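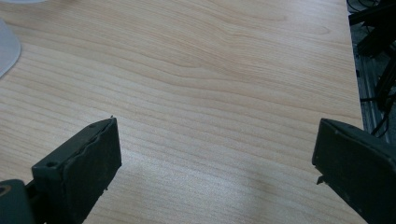
I have been going back through the reports of the Zukgate lights, and I still don't know what to make of them. There are 3 in all, from 2 separate evenings in November, and they don't agree on much. The first describes a steady white light over the reservoir. The other two talk about a wavering orange band, low down, that lasted several minutes. When I try to picture that band I think of the grain in a pale wooden tabletop, where the fine lines gather into a soft, wavy streak a little darker than the wood either side. That is near enough to how both witnesses put it.

Their sketches are less help. One puts the band to the left of the Lemik mast and the other puts it well to the right. They were standing on opposite sides of the valley, so both could be correct. I drew the two sight lines on my map and they cross over the old quarry at Brolus, which has had no power to it for years.

The usual answers are lanterns, aircraft and car headlights on the top road. Headlights would suit the first report quite well. I can't make them fit the other two, as the road drops behind the hill before it gets anywhere near Brolus. Lanterns are possible, but one witness says the wind was strong and the band didn't drift.

A reader sent me a page from the Özkan catalogue, which lists older sightings by number. Entry 1274 is a plain white light over water. Entry 1382 is closer, with an orange strip seen above a hillside at dusk, but there is no drawing with it and the place is only given as "north of the river".

I walked up to the quarry last month and saw gorse, a fence and a lot of mud. I'd like to go again after dark when the paths have dried out a bit. If you were on either side of the valley in November, at any time between six and nine in the evening, please leave a comment, even if you saw nothing at all.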